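The town of Faulkner wants to close its night bus, and the reason given is that too few people ride it. I think the reason is a bad one, and I want to say why before the vote in June.

The bus is Route 54. It leaves the depot at Culik Street at 9:40 in the evening, goes out past the hospital and the industrial road, and makes its last run at 1:15 in the morning. Last year it carried 3277 riders. The transit office compares that number with the daytime routes and says the night bus is a failure.

A night bus should not be judged that way. Very few people are out at that hour, and most of the ones who are have somewhere they must be. They clean the hospital floors. They work second shift at Laletti or at Vurner and get off at midnight. If a daytime bus is cut, a rider can often wait for the next one or catch a lift. At 12:20 in the morning there is no next one.

I rode it for most of a winter when my car was off the road. The same people got on at the same stops. Jacinto Valdovinos drove three nights a week then, and he would hold the bus a minute at the industrial road if he saw someone crossing the lot. The schedule did not allow for that. He did it anyway, and I never heard a rider complain.
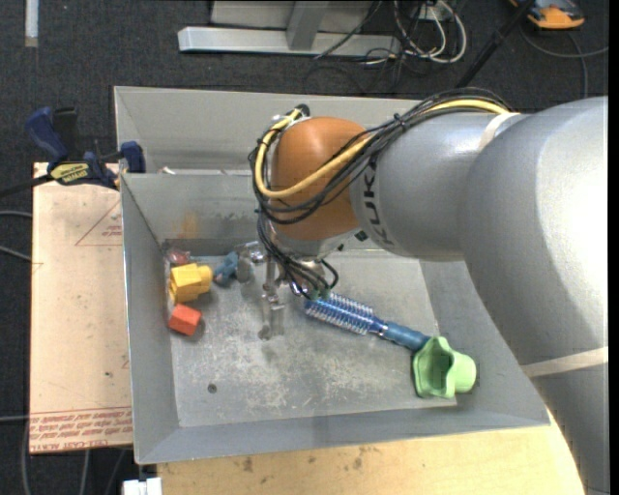 *A KUKA arm over an open metal bin.*

The transit office has offered a replacement. Riders would call a number by 6 p.m. and book a shared van, paying $3 more than the bus fare. On paper this covers everyone. In practice it asks people to know at six o'clock when they will get off work, and a lot of jobs don't run like that. A line goes down, or the person on the next shift calls in sick, and you stay. With a bus you miss one and get the one after it. With the van you have lost your booking, and you still have to pay for it under the rules as written.

The extra fare matters too. Three dollars a night, five nights a week, is more than some of these riders pay for their phone. I have heard it said at meetings that people could simply move closer to work. The apartments near the industrial road were torn down years ago, and the land is now parking.

There is a fair argument on the other side – the bus costs money, and the people who pay for it mostly never use it. I pay for it and I don't use it anymore. I also pay for the snowplow that clears streets I don't drive on, and for a library branch I have been inside twice. A town pays for things in pieces like that. If every route had to pay its own way we would have one bus, and it would run to the mall.

The town could do some cheaper things first. It could use a smaller bus after ten. It could drop the loop past the golf course, where I never once saw anyone get on. It could print the night schedule on the signs at the stops, which at present list only the daytime times. I know people who lived on the route for years before learning there was a late bus at all.

The public comment session starts at 4 p.m., when most second-shift workers are already on the clock. The council should hold another one in the morning and put a notice on the bus itself, where its riders will see it.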